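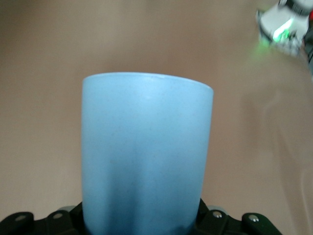
Wrist camera view, blue cup between the black fingers.

May 25, 2026

Since March I have been using the Okix fingers on my left arm, and last week the second pair came, from Fadoris. So now I can compare. Both are black and segmented on the outside, but the Okix bends more when it touches something round.

My test is very simple. I put a cup on the table, the arm goes to it, closes, lifts 12 centimeters, waits, and puts it down. I did 100 lifts with each pair. The Okix dropped the cup 38 times, which made me quite sad, until I saw that most of the drops came with the closing force on the lowest setting. One step higher and it became much better, only the lift is a little slower.

The Fadoris pair is stiffer. It holds well if the cup stands exactly in the middle. If the cup is a bit to one side, one finger arrives first and pushes it, and the other comes too late.

About the camera I have a different complaint. When the fingers are closed, the cup fills so much of the picture that I see the table only behind it and at its sides. My friends in the Dikanmont club mount theirs higher, with a longer bracket. I will try this also, but then the cable is too short, and I have to order one more.

For the controller I still use the Lam board. It forgets the finger offset after each restart, so please write your number on paper — mine is on the wall next to the switch.

Next I want to repeat everything with a heavier cup and the force one step up from the beginning.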